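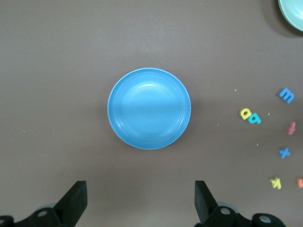

Why do night-shift workers skip the meal after a shift more often than the meal before it?

Most of the difference comes from the length of the trip home, and appetite plays a smaller part.

Figure 2. Blue bowl, empty, with concentric raised rings inside.

4.2 Meal omission after the shift

The diary data cover 96 workers at two sites, the Vonico packing plant and the Wustamham cold store. After entries with no clock time were removed, 2,186 meal records remained. Each record gives the start time of the meal, the place where it was eaten, and a free-text list of foods. Portion size was not collected. A meal was coded as omitted when the diary showed no solid food in the window assigned to it, so a worker who drank only coffee or juice in that window is counted as having skipped.

The window for the post-shift meal opens at clock-out and closes 3 hours later. An earlier version of the coding scheme (Jaramillo and Cortés, working draft) used a fixed window tied to the clock. That version misclassified workers on the late rotation, who often reached home after the window had closed and then ate a full meal. The present scheme follows the worker's own clock-out time and removes this problem, although it remains sensitive to rounding in the diaries. Many respondents wrote times only to the nearest half hour.

Omission was more common after the shift than before it at both sites. Workers with a long trip home skipped the post-shift meal more often than workers who lived close to the site, and this pattern held when the sample was split by age and by household size. Workers who lived with school-age children were less likely to skip. Their diaries suggest that the post-shift meal was often taken together with the children's breakfast, before the worker went to bed.

Self-rated hunger at clock-out was a weak predictor. Workers who reported strong hunger ate sooner when they did eat, but they were only slightly less likely to skip. One possible reading is that tiredness competes with hunger during the trip and wins once the worker is home. The diaries cannot test this directly – sleep onset was recorded to the hour, and naps on the bus were not recorded at all.

The content of the meals also differed by window. Pre-shift meals were mostly cooked dishes. Post-shift meals leaned toward cold foods that need little work, chiefly cereal, bread, yogurt and fruit. Soup appeared in both windows and was more frequent in December than in the rest of the study period. Following Sakalauskas, soup was treated as solid food if the entry named at least one solid ingredient.

Two limits apply. The Wustamham site closed its canteen partway through data collection, and the effect of the closure cannot be separated from seasonal change. Diaries were also returned late by a group of workers on the Rotska bus line, whose entries may rest on memory. Dropping these diaries lowered the precision of the estimates but left the direction of every result in this section unchanged. Snacks taken during the shift are treated in Section 4.3.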